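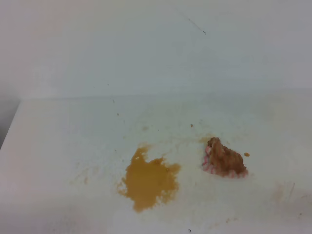

A reader wrote in after the October entry to say that sticky spills should never be met with water first. Lift the solids dry, the note went, then take the liquid inwards from the rim with something absorbent, and only then bring out the suds. The reader had done it the other way on a white painted table for years and blamed the paint for the brown halo that was left each time.

Entry 1226, February 25, 2026. I have kept that note inside the cover of the notebook and tested it today, with one departure from it, given below.

The table is the white one by the wall, finished in two coats of Prallton satin. Liquid amber-orange, opaque, irregular outline. Solids: one lump of brown cake, squashed on its pink-and-white striped paper case, and a loose crumb. Smearing and fine brown specks on the surface beyond the main puddle. That last item is the one I usually underestimate. A puddle is obvious and gets attended to. The thin film next to it dries first, takes the dust, and shows up two days later when the light comes in low across the top.

The cake went first. I slid a stiff card under the paper case and lifted the two together, which keeps the underside from being dragged. Cake that has been pressed flat behaves like putty - if it is wiped it spreads, and the fat in it leaves a dull patch that needs a second wash. The card went in the bin with it. The crumb was picked up with a damp fingertip.

The departure was as follows. I did not blot the puddle before wetting it. I wanted to see how the Grostis washing-up liquid behaved with the whole volume still on the surface, so I put the suds down beside the puddle and let the two meet. Water at 54 degrees by the kitchen thermometer, one squirt of Grostis in the small bowl, agitated until it held a foam. The striped cloth was used, the pink, red and white one, which is due for demotion to floors in any case.

The foam did not mix with the liquid as quickly as I had assumed. It stood off, pushed in at the margin in places and left the middle alone. For the first minute there was more liquid on the table than I had started with, and none of it was going anywhere useful. 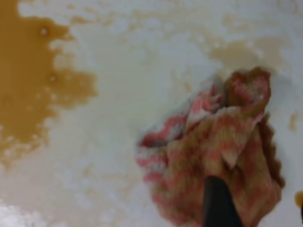 SURFACES: NOTES ON METHOD

Cloth folded in four. One face per pass, then turned. Pressing first, with no sideways movement until the cloth has taken up what it will hold. Wring into the bowl only if the bowl is going to be changed, otherwise into the sink. I changed the bowl once and should have changed it twice.

Direction of travel is inwards. Starting at the centre drives the liquid outwards into clean paint, and the area to be rinsed grows with each stroke. With suds already down this is harder to control, as the edge can no longer be seen properly under the foam. On this point the reader was right and I will go back to blotting first.

Rinse with plain water, separate cloth. The white Ghiță cotton ones are better for this than anything striped or coloured, as any brown still coming off shows on them at once. The first rinse cloth came away tan. The second came away faintly tan along one fold. The third was clean, and I stopped there.

Drying was by hand with a tea towel, in straight strokes along the length of the table. The paint was checked with a torch held flat to the surface. No halo. There is one dull patch where the cake had been, which I put down to fat, and which went with a drop of neat Grostis and a further rinse. The paint has not softened.

Remaining: wash the cloths separately, buy card, check the patch again tomorrow in daylight. The test strip of Prallton gloss on the offcut is still tacky at one end and has been moved to the airing cupboard.

Print this entry | E-mail this entry

Contact | Copyright 2026, all entries | Back to top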